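Sondden Talk About Their Second Album

Eldana Shiferaw writes the songs in Sondden, and Rania El Ouafi plays nearly everything that has strings. Their second album, Plorkumov, is out in November on Detell.

They recorded 57 demos for it and kept nine. "Most of them were the same song," Shiferaw says. "I had one chord change I liked and I used it up."

The first record was made in a bedroom. For this one they booked a studio, and El Ouafi did not enjoy the first week. "I play worse when someone is paying by the hour - and it was us paying." 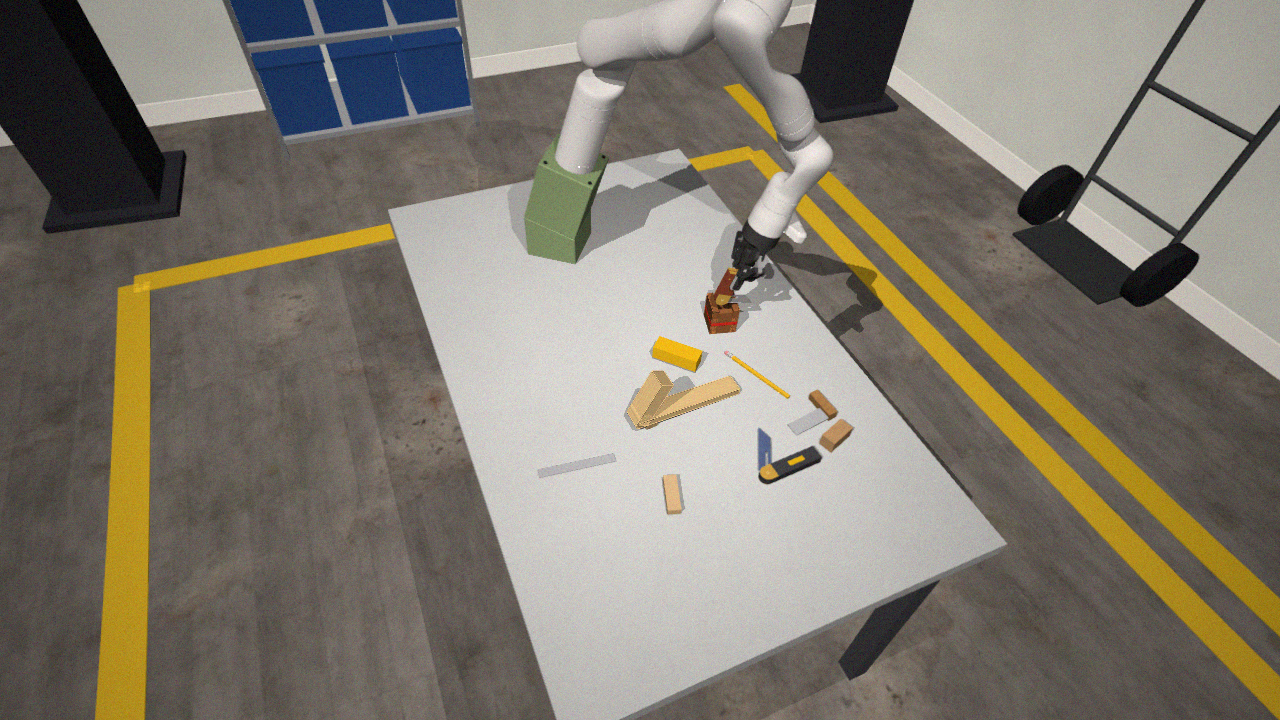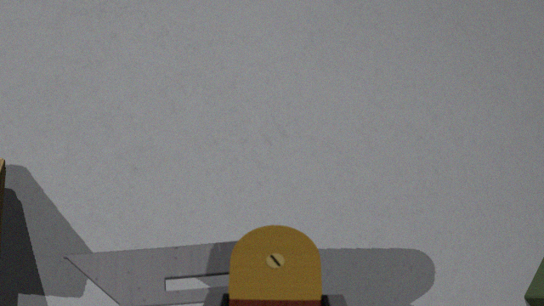
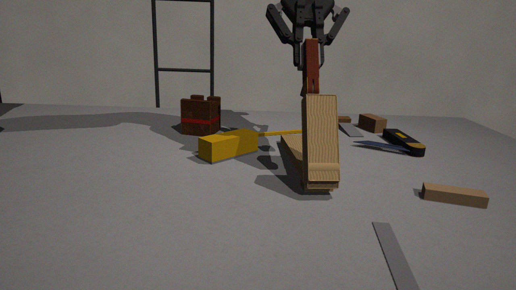
On playing live again

The band's last full show drew 131 people. They have a short run of dates booked with Benmoussa, a drum and organ duo they have known for years.

"We've had to relearn the old songs," El Ouafi says. "Eldana changed the words to two of them and didn't tell me."

Shiferaw says the closing track, "Porch Light," will stay out of the set for now. It runs at 164 beats per minute and she can't sing it and play it at the same time. "Maybe by the last date," she says. "I'm practicing it slow."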